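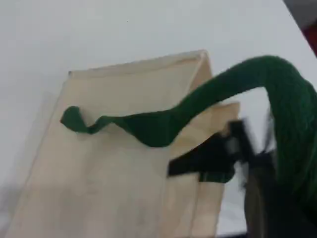 Eigentlich wollte ich nur kurz bei Netotico vorbeischauen. Offener Nachmittag in der Werkhalle, Kaffee aus der Thermoskanne, ein paar Vorführungen, und um vier wieder im Zug. Am Ende habe ich den Zug um sechs genommen, und schuld daran ist Valquíria Batista.

Sie leitet bei Netotico das Projekt Meteo, und sie redet über Schnüre, wie andere Leute über Wein reden. «Ein Karton ist langweilig», sagt sie, noch bevor ich mein Aufnahmegerät eingeschaltet habe. «Ein Karton bleibt, wie er ist. Aber nehmen Sie mal ein Stück Wolle in die Hand und sagen Sie mir, welche Form das hat!»

Kann ich natürlich nicht. Und damit sind wir schon mitten im Thema, denn bei Meteo geht es um alles, was weich ist, was sich biegt und was beim Anfassen anders daliegt als vorher. Auf dem weißen Tisch steht eine cremefarbene Papiertüte, oben umgefaltet, und dazu gibt es einen langen, flauschigen Strang in Dunkelgrün. Der Arm soll ihn mit seinem schwarzen Greifer fassen und bewegen. Klingt nach Kindergarten, sage ich. Batista lacht. «Ja, und ein Kind kann es auch. Das ist ja das Ärgerliche!»

Wie man denn auf so etwas kommt, will ich wissen. Angefangen hat es im Januar, erzählt sie, mit einer Anfrage von Sandberg. Der Versandhändler für Bastel- und Handarbeitsbedarf packt seine Bestellungen bisher komplett von Hand, und zwar 400 verschiedene Artikel, von denen kaum einer eine feste Form hat. Garn, Filz, Bänder, Kordeln. «Die haben uns eine Kiste mit Mustern geschickt, und wir haben sie aufgemacht und erst mal geschluckt», sagt Batista. «Da war wirklich nichts drin, was man einfach mit einem Sauger hochheben könnte.»

Neben ihr steht Calum Rankin, Schotte, seit zwei Jahren im Team und deutlich wortkarger. Er kümmert sich um die Greifplanung. Ich frage ihn, was am schwierigsten ist, und er überlegt so lange, dass ich schon die nächste Frage stellen will. «Das Ende, das man nicht festhält», sagt er dann. Und nach einer Pause: «Man greift hier, und dort drüben passiert etwas.» Er zeigt es mir mit seinem Schlüsselband, hebt es in der Mitte an und lässt mich raten, wohin die Enden fallen. Ich liege daneben. Beim zweiten Mal auch.

Was mich überrascht hat – ich gebe es zu –, ist das Tempo. Ich hatte mit etwas Feierlichem gerechnet, mit einem Arm, der sich im Zeitlupentempo herantastet. Stattdessen fährt er bei der Vorführung so flott an die Tüte heran, dass ich einen Schritt zurückgehe (völlig unnötig, ich stehe hinter der Absperrung). Batista freut sich sichtlich. «Langsam sieht immer sicher aus», meint sie. «Aber Sandberg hat nichts davon, wenn wir für ein Päckchen so lange brauchen wie jemand für ein Butterbrot.»

49 Durchläufe haben die beiden am Vormittag gemacht, bevor die ersten Gäste kamen. Wie viele davon gut waren? Rankin zieht einen Zettel aus der Brusttasche, schaut drauf und steckt ihn wieder ein. «Die meisten», sagt er. Batista ist da offener: 15 gingen schief, meistens weil der Strang wieder aus der Tüte rutschte. «Grün ist übrigens unsere freundliche Farbe», fügt sie hinzu. «Den erkennt die Kamera gut auf dem hellen Papier. Fragen Sie mich lieber nicht nach weißem Garn in einer weißen Tüte.»

Ich frage trotzdem. Sie verdreht die Augen und erzählt von einer Woche, in der das halbe Team nur an der Beleuchtung herumgeschraubt hat. Man habe Lampen verschoben, Lampen ausgetauscht, dann alles wieder zurückgebaut. «Calum wollte irgendwann bei Kerzenlicht arbeiten.» Rankin schüttelt den Kopf, widerspricht aber nicht.

Natürlich will ich auch wissen, was aus den Leuten wird, die bei Sandberg heute am Packtisch stehen. Da wird Batista ernster. Sie war mehrere Tage dort und hat selbst mitgepackt, «ziemlich schlecht übrigens, ich habe ständig die Lieferscheine vergessen». Die Standardbestellungen solle irgendwann der Arm übernehmen, alles Besondere bleibe beim Personal. Ob das in fünf Jahren noch gilt, frage ich. «Das kann ich Ihnen nicht versprechen», sagt sie. «Das müssen Sie Sandberg fragen, und das sollten Sie auch.»

Im Herbst soll ein erster Aufbau im Lager in Lundasham stehen, zunächst mit einer einzigen Station und nur für Kordeln und dickes Garn. Rankin zieht dafür ein paar Monate um. Ob er sich freut? «Es gibt dort eine gute Bäckerei», sagt er, und das ist für seine Verhältnisse fast schon ein Gefühlsausbruch.

Zum Schluss durfte ich selbst einen Strang auf den Tisch legen, so verknotet, wie ich wollte. Ich habe mir Mühe gegeben! Rankin hat sich das Knäuel angesehen, dann mich, und hat es wortlos wieder auseinandergezupft. «Knoten kommen nächstes Jahr», sagte Batista und goss mir noch einen Kaffee ein.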